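Zorno FAQ
Software questions: perception, hand tracking, planner, tooling

Last touched in April. Maintained by Funmilayo Ekpo and Tharun Krishnan. If something is wrong tell one of us, don't just fix your own copy.

What is Zorno, short version?
A stack for turning head-camera recordings of people doing store work into task plans an arm can follow. Three parts. Brirneo does perception (hands, items, containers). Carrasco is the planner. Ovlow is the labelling and replay tool. You can run any of them alone but most people don't.

Which one do I install first?
Ovlow. It pulls in the message definitions the other two need. Then Brirneo, then Carrasco. Doing it the other way round works until the first replay, then it complains about a missing schema and you start over.

Do I need a GPU?
For Brirneo, yes. Carrasco is all CPU. Ovlow runs on a laptop, a bit slow on long recordings. Balakrishnan Mudaliar has it going on a very old one and says scrubbing is fine if you turn thumbnails off.

How long can a recording be?
Ovlow opens anything. Brirneo splits into chunks of 1,000 frames and stitches the tracks after. If a track changes ID right at a chunk boundary, that's the stitcher — raise the overlap from 14 frames to something bigger and rerun. Don't hand-fix IDs unless it's only one or two.

What does a label look like?
Verb, item class, container, hand. So "hold, sausage, none, both". Container is none when the item is in the air, even if there's a basket right under it. People get this wrong constantly. The container field is for where the item IS, not where you think it's headed.

What if I can't tell what the hand is doing?
Use "near". Hand is over or beside a container, no grip you can be sure of. The planner treats near as no contact, so it costs nothing. Guessing "grasp" costs a lot, Carrasco will build a pick step out of it and you'll spend an afternoon finding out why.

How do I name containers?
By type and colour, then a number if there's more than one. basket_red, basket_yellow, tray_white_1, tray_white_2. Numbers follow the order they first show up in the recording. Trays that look the same get swapped by the tracker whenever a forearm passes over, so check them after every long occlusion.

Can you show the sausage restock set?
Store floor, low shelf, red sausages, baskets and white trays.

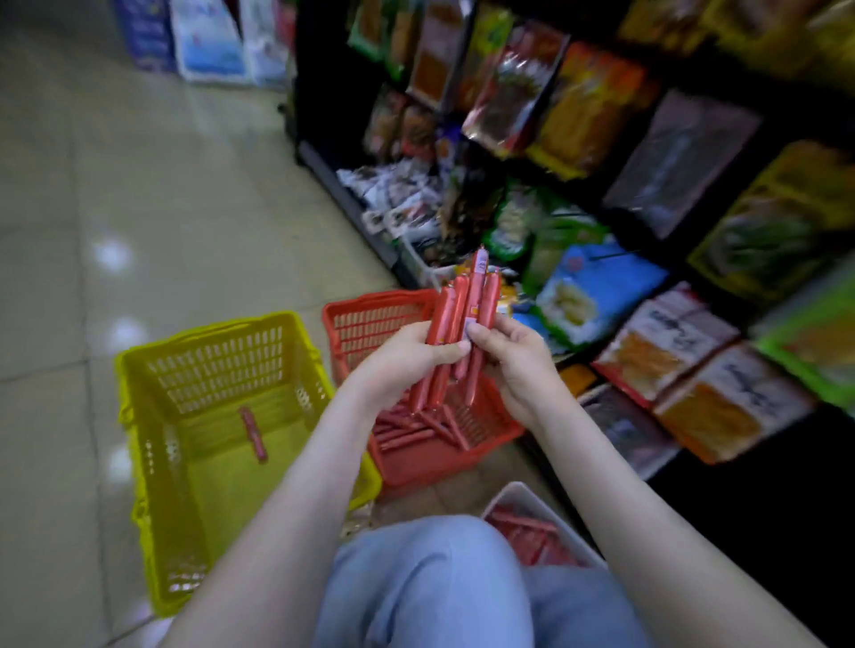
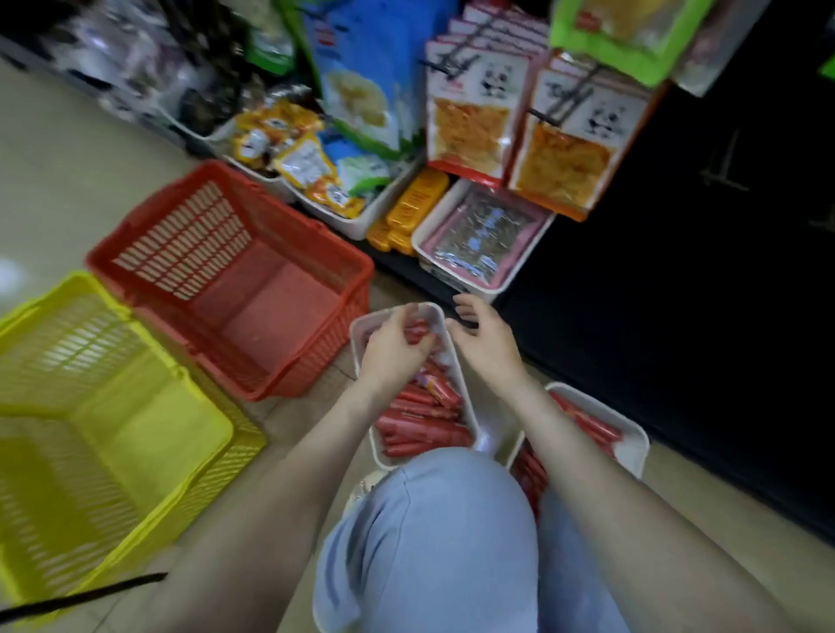
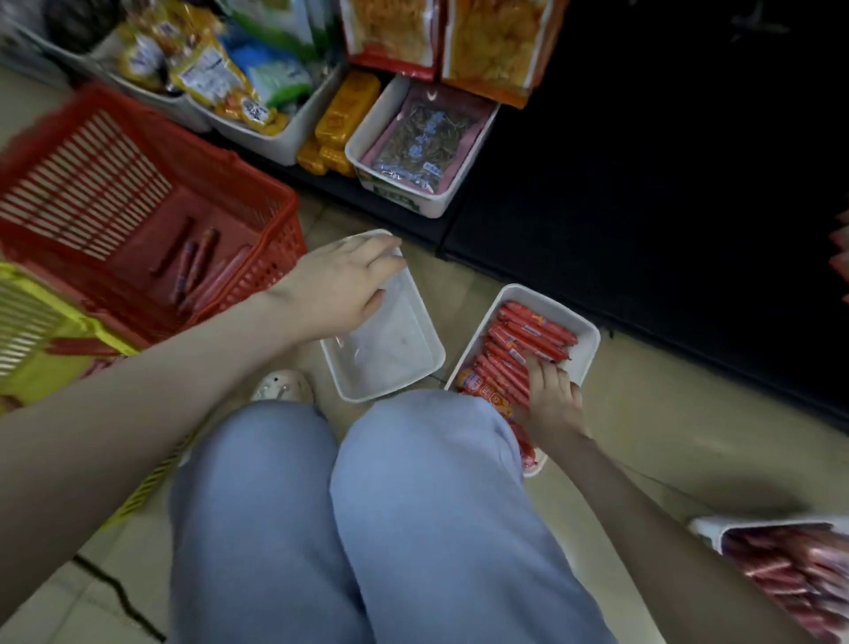

Can I run the planner without the perception output?
Feed Carrasco a label file straight from Ovlow and it will plan from that. Use the --labels flag and point it at the exported folder. You lose the confidence values, so every step comes out weighted the same and the replanning threshold does nothing. Good enough for checking step order.

Why does my bundle come out as one item?
On purpose. Thin things held together in a hand get one "bundle" box. Brirneo used to try for separate instances and the count jumped all over the place from frame to frame. There's a split option in the config, off by default. Sowmya Rodrigues wrote it and reccomends leaving it off unless the items are well apart.

Wrappers are shiny and the masks have holes. Fix?
Partly. Turn on specular fill in the Brirneo config. It closes small holes only. Overhead lights reflecting off a tiled floor can also show up as a pale blob with its own ID — add those to the ignore list in Ovlow, one click each.

Does the planner know a tray is full?
Sort of. It has a fill estimate from the mask area, container rim versus visible base. Empty and packed are reliable. Anything in between, take it as a hint. Stacked items throw it off since it only sees the top layer.

Replay says "plan stale". What now?
Labels changed after the plan was built. Rebuild. If it still says stale, delete the cache folder, its the one inside the project and not the one in your home directory. We should rename one of them.

How fast is replanning?
Roughly 200 ms for a normal shelf task on the lab workstation. Clutter makes it slower. If you're over a second the collision meshes are probably the full-resolution ones, swap to the simplified set.

Should I label the legs and shoes?
Yes, class "wearer". Knees block a lot in any low-shelf work. The tracker needs to know a tray has gone behind somebody's leg, otherwise it drops the tray and makes a new one when it comes back.

What about text on the packaging?
Skip it. We don't read labels. Item class comes from shape and colour and the parent bin. If you need product-level IDs there's a branch for that, ask Balakrishnan Murthy, but it isn't merged and the tests don't pass.

Known bug list?
In the tracker, issue 142 is the big one (left and right hand swap when the forearms cross). Workaround is to lock hand identity in Ovlow before export. Right-click the wrist marker, Lock. Stays locked till the end of the chunk, then you do it agian for the next.

Where do exports go?
Project folder, then out, then the recording name. Copy the config in with them please.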